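捨てられない服はどこへ行くのか 「回収」という言葉を疑う

十二月に入ると、駅前の衣料品店の入口にある回収箱は急に混み合う。大掃除で出た服を紙袋に詰めてきた人が、箱の口に袋を押し込み、店員から割引券を受け取って売り場へ入っていく。券の有効期限はたいてい短い。要らなくなった服を持ってきた人が、帰りには新しい服を持っている。この仕組みを「循環」と呼んでいいのかどうか、私は前から引っかかっていた。

疑い深いと言われれば、そのとおりだ。箱の横に貼られたポスターには緑の葉と矢印が描いてあり、あなたの服は生まれ変わります、とある。何に生まれ変わるのかは書いていない。店員に尋ねると、少し困った顔で「リサイクルされます」と答えてくれた。では、どこで、と重ねて訊くと、本部に問い合わせる番号を教えてくれた。電話口の人はとても丁寧で、十分ほど待たせたあと、やはり「リサイクルされます」と言った。

わが家の話をすると、きっかけは引き出しだった。ある土曜日、閉まらなくなった箪笥の一段を全部ひっくり返して、Tシャツだけで三十分も格闘した。着ないのに捨てられない服というのは、なぜああもTシャツに集中するのだろう。旅先で買ったもの、催しでもらったもの、誰かの結婚祝いの二次会で全員に配られたもの。首まわりは伸びていないし、穴もない。ただ着る場面がない。ゴミ袋に入れるのは気が咎めるが、回収箱ならば気が楽だ。その「気が楽」というところに、この商売の核心があるように思う。

古着の選別を二十年近く続けてきたバルタサール・イバラ氏(Baltasar Ibarra)に会ったのは、港に近い倉庫街の喫茶店だった。氏はもともと輸出向けの古着を扱う仲買人で、今はハサンプールという中堅の選別会社で品質の指導をしている。日本語は流暢だが、商売の話になると早口になる。

「回収された服がリサイクルされるか。されますよ。ただ、あなたの言うリサイクルと、箱に書いてあるリサイクルと、うちの伝票のリサイクルは、三つとも別の意味です」

氏の説明を私なりに整理する。まず、状態がよく国内で売れるもの。店頭に並ぶのはこの層で、量としては薄い。次に輸出される分がある。気候や体格、現地の流行によって行き先が分かれ、ここが商売の胴体にあたる。残りはウエス、つまり工場で油や汚れを拭き取る布になるか、ほぐして綿状にし、車の内装や断熱の詰め物に回される。どれにもならないものは燃やす。伝票の上では、燃料として熱を取り出した分まで「有効利用」の欄に入ることがある。

服から服へ、という矢印はどこにあるのか。そう訊くと、氏はコーヒーをかき混ぜながら「ポスターにあります」と答えた。

もちろん、服の繊維を再び糸にする技術がないわけではない。ポリエステルだけでできたものなら化学的に分解する手があるし、綿だけの白い布なら反毛といって機械でほぐし、新しい綿と混ぜて紡ぐ方法が昔からある。問題は「だけ」のほうだ。売られている服の多くは混紡で、表示を見ても縫い糸や芯地の素材までは書かれていない。ファスナー、ボタン、伸縮糸。胸や背中のプリントも厄介で、あの樹脂の膜は反毛機の歯に絡む。だから選別場では、手で触って柄を見て、切り落とすか別の山へ投げるかを一枚ずつ決めていく。
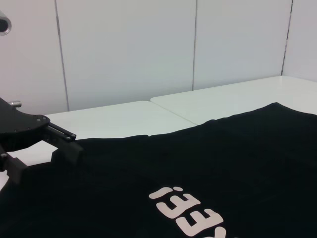

人の手で決めるということは、人件費がかかるということでもある。氏の会社が受け入れた一口分の荷を例に見せてもらった。中身は3,468枚。このうち、熟練者がひと目で「国内で売れる」と判断した服は58枚だった。残りをどう動かしても、国内の最低賃金で一枚ずつ広げていたら赤字になる。だから荷の大半はまとめて圧縮され、選別の人手が安い土地へ船で送られる。向こうで箱を開けた人が何をどれだけ捨てているか、送り出した側が知る方法は限られている。

この荷は悪い例だったのかもしれない。一口分で業界全体を語るつもりはないし、氏も季節と回収元で中身はまるで変わると繰り返していた。それでも数字を見たあとで駅前の箱の前を通ると、緑の葉の絵が少し違って見える。

近ごろは、この薄い歩留まりを技術で解決しますという会社が次々に出てきた。展示会でひときわ人を集めていたのはクライマックという新興企業で、服一着ごとに「循環証明」を発行するサービスを売っていた。服の裏に縫い込んだ札を読み取ると、素材や製造地、回収後の経路が画面に出る。ブースの若い担当者は感じがよく、説明もよどみなかった。私は、回収後の経路は誰が入力するのかと尋ねた。回収した事業者さまです、と言う。輸出先で捨てられた場合は誰が入力するのか。担当者は資料をめくり、現在パートナーを募集している段階です、と答えた。

つまり証明書は、船に乗る手前で終わっている。そこから先は空欄で、空欄のまま証明と呼ばれている。

通路の向かいでは、ブリラックという繊維商社が再生素材のTシャツを配っていた。襟元のタグには再生繊維を使用とあり、比率は小さな字で別の場所に書いてある。原料を訊くと、使用済みのペットボトルだという。服から作った服だと思って並んでいた人も、おそらくいただろう。瓶から服を作るのが悪いとは言わない。だが瓶はもともと瓶に戻せるものだったし、一度服になった瓶は、混ぜものが増えてもう瓶には戻りにくい。これを循環の輪に数えると、輪はずいぶん一方通行になる。私もそのTシャツを一枚もらって帰った。引き出しの件を思い出したのは、家に着いてからだ。

反対の立場の話も聞いておきたい。ハテックという染色加工の工場で工程管理をしている女性は、私の疑いの目つきに少しうんざりした様子だった。名前は出さない約束なので書かないが、言い分ははっきりしている。

「全部が完璧に回っていないから嘘だ、と書かれるのがいちばん困るんです。ウエスだって立派な使い道ですよ。うちの現場は毎日使います。新品の布で床の染料を拭くより、ずっといい」

これには反論しにくい。実際、ウエスは地味だが長く続いてきた優れた用途で、綿のTシャツは水も油もよく吸うので喜ばれる。私が引っかかっているのは、ウエスになることを誰も回収箱に書かない点だ。「あなたのTシャツは工場の床を拭きます」と書けば、それで十分に誠実だし、納得して入れる人も多いと思う。書かない理由は想像がつく。床を拭く布になると知れば、割引券を握って新しい服を買いに行く気分が、ほんの少し冷めるからだろう。

彼女はもうひとつ、私が考えていなかったことを口にした。回収が進むと、工場に入ってくるウエスの質が落ちるというのだ。以前は綿の厚手の肌着や浴衣地が多く、よく吸った。今は薄い化学繊維が混じり、水をはじく。服そのものが安く薄くなれば、二度目の使い道も痩せていく。回収箱の議論は箱の後ろばかりを追うけれど、根は箱の前にあるという話で、帰りの電車でずっとそのことを考えていた。

では、家にあるTシャツをどうすればいいのか。こういう記事にはたいてい最後に心得のような欄がつく。私はその手の欄もあまり信用していない。よく見るのは「一着買ったら一着手放す」という決まりで、片づけの本にも必ず載っている。引き出しには効くだろう。しかし買う量は一着も減らない決まりでもある。手放す先の箱がいつでも口を開けているかぎり、この決まりは消費の速さを保つ装置として実によくできている。

試しに、私は古いTシャツを二枚だけ台所用に切ってみた。裁ち鋏で脇から開き、袖を外し、手のひら二つ分ほどの四角にする。プリントのある部分は吸わないので外した。作業そのものは簡単で、切れ端は冬のあいだ、揚げ物の鍋を拭くのに重宝している。だが二枚で台所は足りてしまった。残りを全部切ったところで、布の山が形を変えるだけだ。家で工夫すれば解決するという語り口も、やはり鵜呑みにはできない。

イバラ氏に、ご自身は着なくなった服をどうしているのかと訊いてみた。長年この世界にいる人なら、何か上手な手を知っているのではないかと期待したのだ。

「着ます。破れるまで」と氏は言い、セーターの肘を見せた。似た色の毛糸で繕った跡があった。「私のような客ばかりだったら、うちの会社は潰れますけどね」

先日、例の衣料品店で新しいポスターを見た。葉の絵が大きくなり、矢印が一本増えていた。増えた矢印の先にも、行き先の名前はなかった。店員に尋ねると、前と同じ電話番号を教えてくれた。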